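Come sit in a comfy chair and tell me how a podcast makes you feel

Hi! I'm Azadeh Alipour, and I run the listening studies at Pekbridge. I'm looking for people who will let me play them stuff and then tell me, in their own words and with a little help from a wristband, what it did to them. If you've ever teared up at an insurance commercial and been annoyed about it for the rest of the evening, you are exactly who I want to hear from.

We're a small research outfit that studies how people react to sound: voices, music beds, ads read by podcast hosts, the hold music at your dentist. My own corner is voices. I want to know what makes a person trust a voice in the first few seconds, and what makes them reach for the skip button. I've been at this long enough to have strong opinions, and our participants keep proving me wrong, so please come and do that too.

The new study is called Lendumen (don't ask me what it means, Gaspard picked it and he won't say). We're comparing ads read by human hosts with ads read by synthetic voices, in English, in regular American podcast episodes. Some of the synthetic ones are very good. I picked wrong on a few myself, which was humbling, seeing as I'd helped edit them.

What you'd be doing

There are 2 sessions. The first is at our place and takes a whole morning or a whole afternoon, your pick. You'll get a short hearing check, a form to fill out, and then you'll settle in and listen to a string of podcast segments with ads tucked in the middle. You'll have a dial under your hand that you turn one way when you like what you're hearing and the other way when you don't. The wristband picks up your pulse and how much your skin is sweating. It doesn't hurt, it doesn't buzz, and it comes in a size for small wrists (mine are tiny, I made sure).

After each segment I'll ask you a few things out loud. I want the messy version. "I liked her but I didn't believe her" is a great answer. So is "I was thinking about lunch." People apologize to me for that one all the time and I wish they wouldn't, it goes straight into the notes and it's useful!

The second session is by phone or video, a couple of weeks later, and it's short. I'll ask what you remember. Please don't study. If you write the ads down on your hand I will find out and I'll be sad.

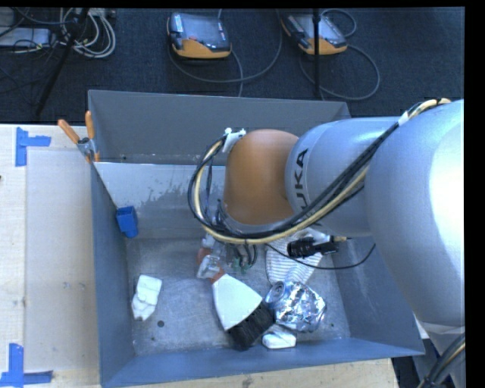
Do I need to know anything about advertising or computers to take part?

Everyday listening habits are all we're after, so a background in either one isn't needed. If you listen to podcasts or talk radio at least once a week and can follow an English conversation without captions, you know enough.

Who can join

You should be 18 or older and live close enough to get to us without hating me for it. Hearing aids are fine, just tell me when you write so we can set up the right headphones. Glasses, braces, tattoos, all fine. If you have a pacemaker or a heart rhythm condition, please get in touch before you apply. The wristband only reads, it doesn't send anything into your body, but your numbers may come out in a way our software can't make sense of, and I'd like to talk that through with you ahead of time.

I do have to leave out anyone who works in advertising, audio production or voice acting right now. You folks hear the edits. We tried it once with a group of radio producers and what we ended up with was a very entertaining afternoon of complaints about microphone placement.

I'd especially love to hear from people over 60, people who grew up speaking another language at home, and people who say they "don't really react" to ads. The last group always turns up with a fascinating wristband reading.

The money part

You get paid for both sessions. Payment for the first one is handed to you as a prepaid card before you leave the building, and the second goes onto the same card the day we talk. If you have to stop partway through the first session for any reason, you still get the full amount for that day. You don't have to give me the reason either. We pay for parking or transit on top, so hang on to your ticket.

I'm not putting the amount here, because it depends on which length of session you end up in, and last time an old number floated around online for months and made everybody cross. It'll be in the first email I send you, in plain dollars, before you agree to anything.

What happens to your data

Your name goes in one file and your pulse, dial and answers go in another, and the only thing linking them is a number. Wing-sze Ho keeps the link. I can't open it, and I've asked. Once the second session is finished and you've been paid, you have six weeks to change your mind and have everything pulled, and after that the link is erased and there's no way for any of us to tell which reading was yours.

We do record your spoken answers. They get typed up and the audio is deleted. We don't film your face. I know some emotion studies do, and there are good reasons for it, but in my experience people sit differently with a lens on them, and I'd like you slumped and comfortable.

The companies whose ads we use don't get individual results. They also don't get to see who took part. The study is paid for by Mirzaei, a foundation that gives money to hearing and speech research, and they get the same final report you do.

Oh, and about how big this is: our voice archive has 3,000 clips in it, and 1,067 of them have been rated by earlier participants. The rest are just sitting there waiting for somebody to have feelings about them. You won't hear anything close to that many, I promise! Your set will fit in one sitting with a proper break in the middle.

About that break: there's coffee, tea, fruit, and crackers with cheese. Daranee Rojanasak does the food order and she'll email you about allergies. Answer her. She's nicer than I am but she does follow up. One small request, please skip caffeine for the two hours before you arrive, as it makes your pulse reading jumpy. You can have all the coffee you like once the wristband comes off.

Stuff people ask me before they sign up

Will you be trying to sell me something? Nope. There's no pitch at the end and we don't pass your email to anyone.

Can I bring my kid, or a friend? A friend can wait in our front room, there's Wi-Fi and a couch. Kids are tougher, we don't have anyone to watch them, so let me know and I'll try to find you a slot that works around school.

Will I find out which voices were fake? You will, at the end of the phone call. We go through them together if you want to. This is everybody's favorite part and it's mine too.

Can the wristband tell if I'm lying? It can't. It can tell that something made your heart go a bit faster, and that might be a sad story or it might be that you just remembered you left the stove on. Working out which is why I ask you questions instead of just reading a chart.

Is there anything upsetting in it? A couple of the segments come from episodes on family illness and one is about a house fire. Nothing graphic. You can ask to have those left out of your set, and it won't affect your pay or your place in the study.

How to apply

Send an email through the contact form on our participants page with "Lendumen" in the subject line. Tell me your age, your first language, which podcasts or radio shows you listen to (no judging, I have listened to every episode of a show about vacuum repair), and whether mornings or afternoons suit you better. Mention hearing aids and heart stuff if they apply. A few lines is plenty, you don't need a resume.

I read all of these myself and I answer in batches, usually late in the evening, so if you get a reply from me at 11 p.m. please don't feel like you have to write back right then. Gaspard Vasseur does the scheduling once you're in. He'll offer you a few slots, and if none of them work just say so and he'll find more.

We're taking sign-ups through December, and sessions run until every slot is filled. If you've done a study with us before, including Dernel, the one with the radio jingles, you're welcome to apply again. The clips are all new. Hamidreza Jalali, who edited the jingles, has asked me to pass on that he's sorry about the mattress one. I still have it in my head too.

If you're on the fence, write anyway and ask me whatever's bugging you. Asking doesn't sign you up for anything.

Azadeh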